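Frequently asked questions – renting a furnished room at Hovland House

Last changed: Saturday, October 26, 2019

What is included in the rent?
Heating, water, internet and the furniture in the room. Electricity is included up to 100 units each month. If you use more, we add the difference to your next bill.

What furniture will I find?
Each room has a bed, a desk, a chair, a wardrobe and one cabinet with drawers. The cabinets are older than the rest and most of them were painted again before we opened. Please do not put hot pots directly on the paint.

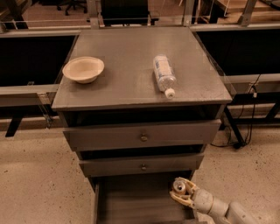
Bed linen is not included. You can bring your own or order a set from Plurkeo, the laundry shop on the ground floor. A set costs 15 euros and you keep it when you leave.

How big is the deposit?
It is 139 euros for a single room, paid before you receive the keys. We return it within two weeks after you move out – please write your bank details clearly on the form, this is the most frequent cause of delay.

Can I receive post at the house?
Yes, letters and small parcels. Write the room number after your name. Big parcels go to the Lirkov office across the yard, which is closed at lunch.

May I move the furniture or bring my own?
You may move everything except the wardrobe, it is fixed to the wall. Small items of your own are welcome. For a sofa or a second bed you must ask first, as the stairs are narrow.
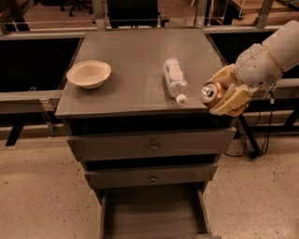 Where can I leave my bicycle?
In the cellar, through the green door. The same key opens the room and the cellar. Bicycles left in the hallway will be carried down by us.

How long is the notice period?
One full month, in writing. If you write to us in the middle of November, your contract ends on the last day of December.

Is there a bus to the centre?
The stop is called Prerasitz and it is a short walk from the gate. Buses also go in the evening, but less often on Sundays.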